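Gritton Tile Rentals: Questions We Get

Can I mop with vinegar?
You can. The grout will remember it, and so will your deposit.
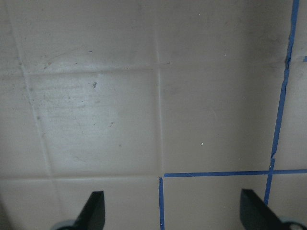 What color should I pick?
Dark floors show flour and white ones show everything else. A pale beige-gray tile forgives most of a week's crumbs, and Soledad Huerta at the desk will talk you into it anyway.

How long can I keep the tile saw?
Up to 18 days. After that we start calling your mother.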